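The Trader Who Stopped Watching the Chart

The founder of Prumitz, a small crypto trading desk in the town of Birnlow, keeps his price alerts switched off before noon. He used to get 500 of them on a bad day. "My phone would walk itself off the nightstand," he says. "I took that as market commentary."

He got into crypto through Sida, a lending token that paid 20 percent a year right up to the March it paid nothing. He had 40 percent of his savings in it. Asked what the white paper said about risk, he thinks for a while. "It had a very nice font."

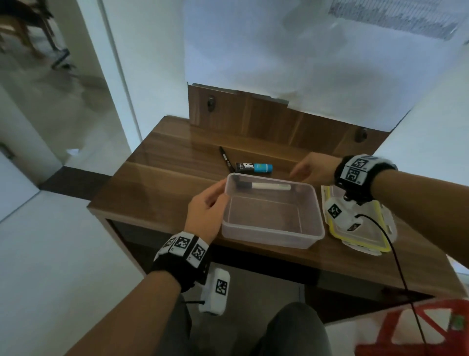 Life after Sida

What he runs now is duller, and he says so with some pride. Prumitz holds mostly bitcoin and stablecoins, lends to 2 borrowers it has met in person, and charges clients a flat fee. Leverage is banned. So is the word "generational."

"People call and ask what we think of Tôn," he says, meaning the coin that doubled over the winter. "I tell them we don't own any. Then it goes up, and they call again to tell me."

Does that sting? "Every morning, until coffee."

He won't give a price target. The last one he made in public was off by a factor of ten, and his brother-in-law had it printed on a mug. He will say that fees on the smaller exchanges are too high and that most new investors should keep their coins in a wallet they control, with the recovery phrase on paper.

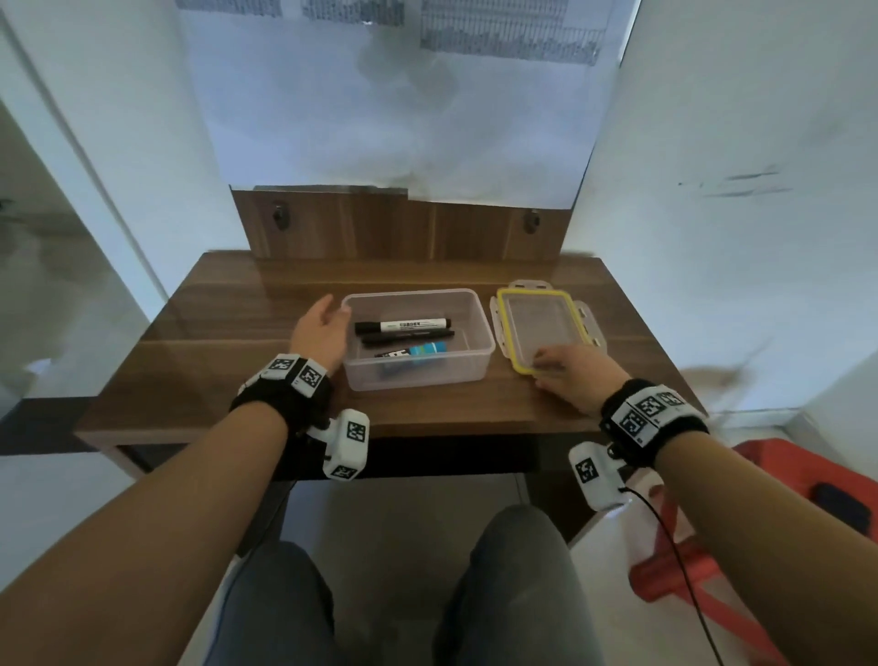
Two plastic food containers on the desk.

As for the Sida tokens, he still has all of them. At the current price, moving them would cost more than they're worth. "So technically," he says, "I'm a long-term holder."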